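## 4. What the folding line changed at Skenthorpe

The claim most often made for garment-handling robots is that they take over the dull part of the work and leave people with the interesting part. We went to the Skenthorpe site of Hilliston, a firm that washes and folds staff clothing for hotels and kitchens, to see whether the people doing the work would recognise this account. Most did not. The firm's own summary of the trial, which we were allowed to read, speaks of folders being "freed up". It does not say what for.

Before the trial, the 23 people on the folding floor worked in pairs and moved between tables as they liked. A shirt came out of the dryer cage, was shaken, checked on both sides and folded, all by the same pair of hands. Vodeck, the supplier, treated this as a single task called folding. The folders saw it otherwise. Checking for stains, pulling a seam straight and deciding whether a shirt was too far gone to send back were all done while folding, and none of them appeared in the specification that the supplier drew up in November. We asked to see how the specification had been arrived at and were told that it rested on two site visits and a stopwatch.

### 4.1 The work at the table

Cloth is hard for machines, and the engineering papers we reviewed in Section 2 are open about it. A box keeps its shape when it is picked up. A shirt does not, and much of what matters about it (where the hem is, which way round it lies, how many layers are under the finger) may be hidden in the folds. Figure 1 gives two views of the work from the gripper's side, white cloth on a wooden table in both.
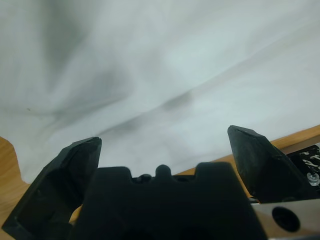

Hülya Güneş had worked on the folding floor for longer than anyone else in our sample, and she was the first to be moved to what the firm calls a support role. She described her old job as "mostly in the fingers". By this she meant that she rarely looked for an edge; she felt for it, usually while talking to whoever was across the table. In the support role she feeds shirts to the machine, watches, and steps in when it stops. She is asked to keep her hands clear at exactly the moments when, in her view, hands would settle the matter.

The supplier's target was 200 shirts a shift for each machine, with one person attending. Skilled folders at the site had been expected to finish 520 between two. The two figures are not easy to compare. The machine's count leaves out shirts that were straightened by the attendant before pick-up, and the folders' count includes every shirt they set aside as stained, torn or belonging to another customer. On the firm's charts they appear side by side, without a note.

Markings on the clothing caused more argument than we had expected. Folders use printed lettering to tell which way a shirt is lying and which customer it should go back to, and they will turn back a layer to find it if they must. The machine's software was set up to look for outlines and gave lettering no weight. Several attendants told us that they had begun turning shirts print-side up before feeding them, so that they could at least do their own sorting. This saved time later in the line. It was also unrecorded work, and when one team leader reported it, she was asked to stop people doing it. 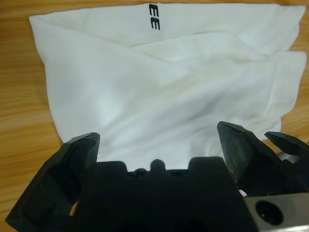
Stains were handled in much the same way. Under the old arrangement a folder who found a mark dropped the shirt into a rewash bin and thought no more about it. With the machine in place, inspection was moved to a separate station at the end of the line, on the grounds that one trained person there could do it faster. That person sees a folded shirt. A mark on an inner layer stays on the inner layer until the customer opens it. Over the period of our study, 327 shirts came back from customers as unclean. We cannot say how many would have been caught before, as the firm kept no such record — a gap which has suited both sides of the argument.

### 4.2 Skill, pay and talk

Managers described the attendant's job as a step up. It came with a half-day of training and a new title, but the pay band stayed where it was. When we asked what a good attendant does that a poor one does not, the managers spoke of alertness and attitude. The attendants gave much more exact answers. A good one can tell from how a shirt lands whether the pick is likely to fail, knows which fabrics cling after a hot cycle, and shakes a bundle out so that it opens flat. These are folding skills. They were learned by folding, and it is not clear where the next group of attendants will learn them if new starters go straight to the machine.

The change in company mattered too, and we think it has been underrated in studies of this kind. Pairs used to face one another. Attendants now stand alone, facing the equipment, and three of them said that the shift had become longer, though its hours are the same. The supplier's sister trial at Luik is reported to have found "high acceptance" among staff. The survey behind that finding was filled in during the first week, with a supervisor collecting the forms, and we would not put much weight on it.

None of this shows that cloth handling cannot be automated, and two of the people we spoke to were glad of the change because of trouble with their wrists. Their relief should be counted. So should the fact that both still shake out and straighten shirts by hand through most of a shift, under a job description which says that the machine does it.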